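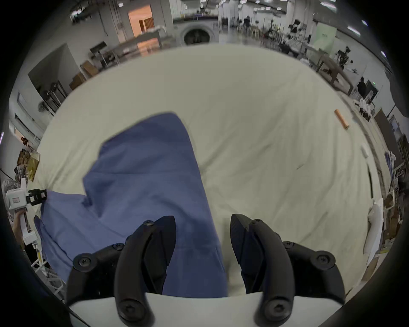 Fig. 1. Blue garment, crumpled.

Home > Guides > Laundry & Clothing Care
Print this page | E-mail this page

Section 2: Setting Up Your Prestis Upright Steamer

This section covers assembly, filling and first use. It was written by Aoife Hanrahan and checked by Flynn Waaka, who put the steamer together using only the draft and returned it with remarks. Most of the remarks are now notes.

Assembling the stand

1. Take everything out of the carton, including the hanger clips, which are small and travel taped under the top flap.
2. Set the base on a hard, level floor. Carpet is allowed if it is short. Shag is not.
3. Push the lower pole into the socket until it clicks. If it doesn't click, turn it half a turn and try again before you reach for a hammer.
4. Slide the upper poles out and close the clamps. At full height the stand is 58 inches tall, enough for a shirt or a short dress. Long coats will touch the floor whatever you do.
5. Attach the hose to the base and tighten the collar by hand.
6. Rest the steam head on its hook. The hose should hang in a loose curve with no kinks.

NOTE: There are two poles of nearly the same length. The one with the rubber foot goes on the bottom. Flynn Waaka would like it known that the steamer will stand up the other way around for several minutes.

Filling the tank

1. Switch off and unplug. Yes, even for a top-up.
2. Lift the tank straight up by its handle and turn it over. Unscrew the cap.
3. Fill with cold water to the line. Tap water is fine in most homes. If your kettle looks like the inside of a cave, use distilled.
4. Screw the cap back on, turn the tank upright over a sink and wait a moment. A drip means the cap is crooked.
5. Lower the tank into the base. You will hear a gulp, and that is normal.

CAUTION: Water only. No vinegar, no starch, no fabric softener, and no perfume – the service desk at Ileck has smelled them all.

First use

1. Plug directly into a wall outlet. At its highest setting the steamer draws almost 2000 watts on the 220-volt model, so a thin extension cord under a rug is a poor choice of partner.
2. Turn the dial to LOW and wait for the light to go green.
3. Point the head away from you and let it run into the air until the spitting stops.
4. Hang up something you aren't fond of and practice. Pull the hem gently with your free hand and move the head slowly from the top down.
5. For cotton and linen, go to HIGH. For silk, stay on LOW and keep the head a little way off the cloth. For anything with glued trim, read the care label and believe it.

WARNING: Steam burns. Never steam clothes while someone is wearing them. This includes yourself, and it includes being late.

NOTE: Deep creases come out more easily from the inside of the garment. Let the clothes hang until dry before putting them in a closet.

Putting it away

1. Turn the dial to OFF, unplug, and let the base cool for 28 minutes. Aoife Hanrahan timed this on a Sunday and is not open to offers.
2. Empty the tank, then open the drain plug at the back of the base. Up to 200 milliliters may come out, so use a bowl.
3. Coil the hose loosely around the stand and leave the tank cap off overnight.

For descaling, see Section 3. For replacement clips, see the parts list at the back.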